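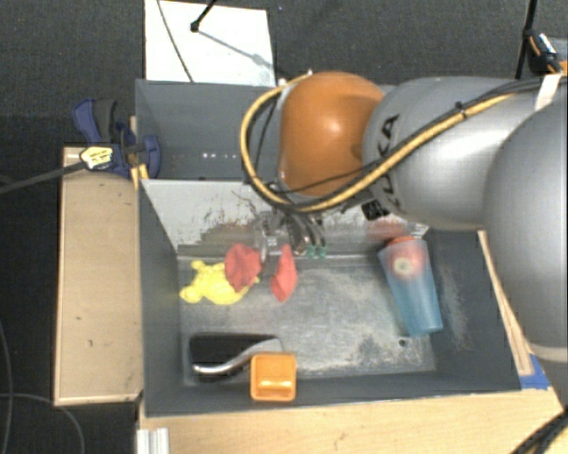

A KUKA arm over a gray bin.

I was a fan of Kiros Wako already when he was racing on the small national bikes, so the news in October was not easy for me. He leaves the Drollach team after two seasons. The team wrote four sentences on its page, he wrote one, and then everybody began to guess.

My neighbor Graham Haslam, with whom I watch most of the races, thinks that Kiros was pushed out. I don't agree with him. If you look at the second half of the season, you see a rider who did not trust the front of his motorcycle. He braked early into every slow corner, and on the straights he had to repair what he lost. In the wet race at Wubshet he was brave and finished sixth, and I shouted so loud that my daughter came down from her bedroom. But in the dry he was often outside the first ten, and a rider of his age can't wait forever.

The new team is Zeltar. I must confess that I never liked their bikes very much, they always looked to me nervous, with a rear wheel that wants to go its own way. Polyxeni Vasilakis has been chief of the mechanics there since last spring and the bike became calmer in her hands. It still eats its tires. At Landance both Zeltar riders were in the leading group until five laps before the end, and then they went backwards like somebody had opened a parachute. I was there, in the cheap seats on the hill, so I saw it with my own eyes.

About this trip I wanted to write longer ago. We drove up to 100 kilometers on small roads because the highway was closed, and we arrived when the first practice was already finished. The coffee was terrible. On the hill there were 4,000 people according to the man at the gate, and I believe most of them wore the number 16 of Kiros on a cap or a shirt. When he passed us on the slow lap after the race, he stood up on the footpegs and waved for the whole length of the hill – I have this on video, but my thumb is in it.

Will he keep the 16? At Zeltar this number belongs now to Kenji Rosenthal, who has one more year in his contract and does not seem to me a man who gives away things. Graham says they will sell the number between them for a good dinner. I have two caps and one flag, so I am not neutral in this question.

The first test with the new bike is in winter, closed for the public. Beverley Treloar usually puts the lap times on her page the same evening, and I will copy them in the comments under this post when I have them.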